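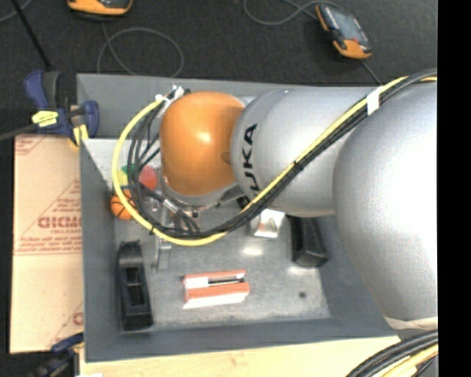
3. Sorting bin and test objects

3.1 The bin

The bin is rectangular and grey, with tall walls. We chose tall walls after the first trials in June, when round objects kept leaving the shallow tray used by last year's group. The floor is a lighter metallic grey and has not been repainted. It is scuffed and worn in patches, and under the ceiling lights it gives a soft glare near the middle. This matters for section 5, where glare is listed as a source of reading errors.

The left wall slopes inwards. Salinas measured how far a ball rolls back after touching it, and the values are in Appendix B. The other walls were left out of the rolling tests for lack of time.

3.2 Choice of objects

The full Droddale set has 42 household and toy items. Only a small assortment goes into the bin at once, drawn from a shuffled list. Objects were chosen for differences in shape, surface and weight. The limits were:

Maximum weight: 500 g
Minimum width: 50 mm for balls, no minimum for other items
Surface: dry, no loose parts

The small orange ball with black curved lines, patterned like a basketball, was the most awkward item in the set. It seldom stays where it is placed and tends to end up near a wall. Farías proposed removing it. We kept it - the set has few round objects, and without it the results for round shapes would rest on too little data.

3.3 Placing procedure

Objects are tipped in from a box held just above the rim and are not arranged by hand. If one lands on the rim, the whole batch is tipped again. Each batch gets a number in the log, and the last batch used in this report is 3315. Numbering carries on from the Akpalu project, so the first of ours is not number one.

3.4 Known faults

Two items from the original list were lost before the second round and replaced with similar ones from the Altano box. Their weights differ slightly from those in Table 2, which still shows the old values. The floor was wiped before each round but not between batches.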